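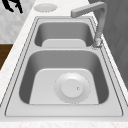

I stopped buying bread in March of last year and I've only slipped twice. The starter came from Bo-ram Byun at work, who handed it over in a jam jar with no instructions except to feed it. I killed that one by May and had to ask for another.

The second one has done better. I feed it equal weights of flour and water before bed, and by morning it has usually doubled. In winter the kitchen drops well below what the books want, so everything takes longer – I leave the dough overnight and bake before work.

My loaf is 400 grams of flour, a third of it wholemeal from the mill shop in Varkville. The wholemeal has gone up again, but a bag lasts me nearly 32 days if I don't make pizza.

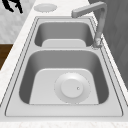
The part I still get wrong is shaping. My loaves spread sideways and come out a bit flat, whatever the flavour is like. Woo-jin Cho reckons I'm using too much water and should drop it by a couple of spoonfuls. I tried that last weekend and the crumb was tighter, but the loaf held up and made better toast. I'll try it again with all white flour and write down the times, as I forgot to do that.

Contact | © Beddoe Street Bread | Back to top

This site uses cookies. By continuing to browse you agree to our use of cookies. OK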